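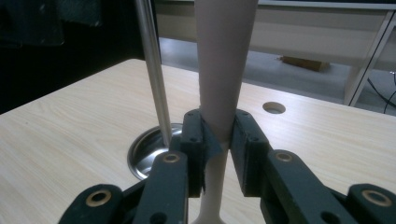 Waisted taper

A waisted taper is a shape used in furniture parts, skittles, handles, stands and small household goods. It is wide at one end, narrows steadily along most of its length to a slender point called the waist, and then widens again for a short distance to form a base or foot. The term is used mainly by turners and furniture restorers. In shop catalogues the same shape is often listed as a bottle taper, a pin shape or simply a turned leg.

Terminology

The widest part is known as the head or shoulder, whichever way up the piece is used. The long narrowing section is the run. The narrowest part is the waist, and the widening below it is the flare. A plain taper has a run but no waist, and ends at its thinnest point. A baluster has a swelling in the middle and is normally treated as a separate shape, although older pattern books do not always keep the two apart.

Restorers in Ornau use the word "ankle" for the waist when the piece is a leg, and "neck" when it is stood the other way up, as with a skittle. Both words are found in the workshop notes of the turner Mikkel Vigfúsdóttir.

Form

The run may be straight-sided or slightly hollow. A straight run gives a stiff outline and is easy to check with a rule laid along the side. A hollow run looks lighter but is harder to repeat across a set. The flare is nearly always short. If it is too long the piece looks as if it has been made from two parts, and if it is too wide it catches on brooms and feet.

Round sections are the most common. Square and eight-sided versions exist, usually cut with a saw and plane and finished by hand.

Materials and making

Most waisted tapers are made of wood, commonly beech, birch or rubberwood. They can also be moulded in plastic, cast in plaster or metal, or thrown in clay. Once painted in a matt colour, a piece gives little away about what it is made of, and weight and the sound of a light tap are the usual guides.

A wooden one is turned on a lathe between two centres. The blank is first brought to a cylinder, the position of the waist is marked in pencil, and a narrow groove is cut there to the final thickness. The run is then worked down towards the groove from the wide end. The flare is cut last, working from the base towards the waist so that the tool follows the grain downhill. Sanding is done with the lathe running slowly. Copy lathes, which follow a pattern, are used for larger batches; the Rekonmont works turned out legs for its Clirdale side table in lots of 500.

Moulded pieces are made in two halves or blown in one. A seam along the side shows where the mould closed, unless it has been rubbed down.

Uses

As a furniture leg, the shape is fitted with the head at the top, where it meets the rail or a mounting plate, and the flare on the floor. It suits low tables, stools and footstools. The flare gives room for a felt pad, which a plain taper often lacks.

Skittles and clubs use a related outline the other way up, with the heavy part low so that the piece stands. Candlesticks, lamp stems, pestles and the handles of some hand bells are also made this way. In these the waist serves as a grip, and the short flare stops the hand from sliding off the end.

Strength and faults

The waist is the weakest part. A leg loaded straight down seldom fails, but one that is dragged sideways under a heavy table may crack there. Grain that runs out to the side at the waist makes this more likely, and turners reject such blanks where they can. Drahomíra Oravec, in a survey of 200 repaired stools, recorded more breaks at the waist than at the joint with the seat.

Small chips on the rim of the flare are common in pieces kept on hard floors. They can be filled and repainted. A clean break through the waist is usually repaired by drilling both halves and gluing in a dowel, with the joint left clamped overnight.

Care

Painted surfaces are wiped with a damp cloth and dried at once. Dust gathers above the flare and is easily missed. Pale matt finishes mark more readily than gloss, and rubbing hard at one spot leaves a shiny patch. Loose legs should be lifted and carried, and stored lying down with paper between them.

See also

Baluster
Cabriole leg
Spindle
Woodturning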